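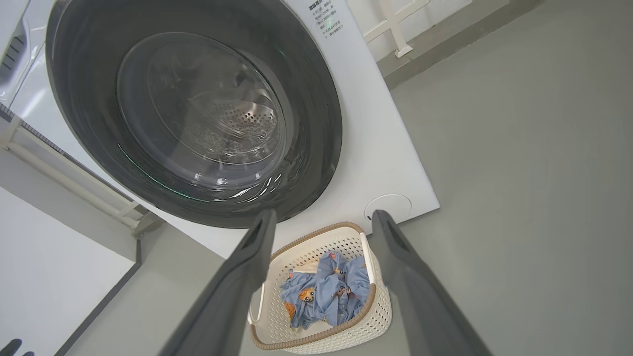 The front loader – dark ring around the door, round cover low down on the right.

Kerslake Laundry Room – common questions

What are the hours?
Open 9 in the morning until late. Last load in by 9 at night please.

How do I get in?
Door code is 868, then the green button. Changes every October, new one goes up in the lobby.

How much can I put in?
Fill the drum loosely, hand's width of space at the top. Two bath mats is too many. Comforters – take them to Gellow on the corner, bigger machines.

Can't read the label by the door. What does it say?
It's in Chinese. English sheet is taped inside the cupboard, left side.

Which cycle for normal stuff?
Quick is 25 minutes, fine for shirts and towels that arent too bad. Cold for darks.

Powder or liquid?
Either. We keep Atmont powder on the shelf, one scoop. Pods go in the drum first, before the clothes.

Door won't open after the cycle?
Wait for the click. Don't pull on it. Still stuck, switch off at the wall, give it a few minutes, try again.

What's the little round cover at the bottom?
Probably the drain filter. Leave it shut – if the water isn't draining, call the desk.

There's a smell.
Leave the door open a crack when your done. Wipe the rubber too, sock fluff collects in the fold.

Can I use the laundry basket?
Yes, it stays in the room though. Put it back on the floor by the machine. Two have gone upstairs already this year and not come back.

Somebody left their wash in. Can I move it?
After 16 minutes, yes. Into the basket, not on top of the machine.

Is there a dryer?
No. Kuma racks in the hall closet, take one, fold it flat after.

Lost a sock?
Check the drum, then the box by the door. Box gets emptied end of the month.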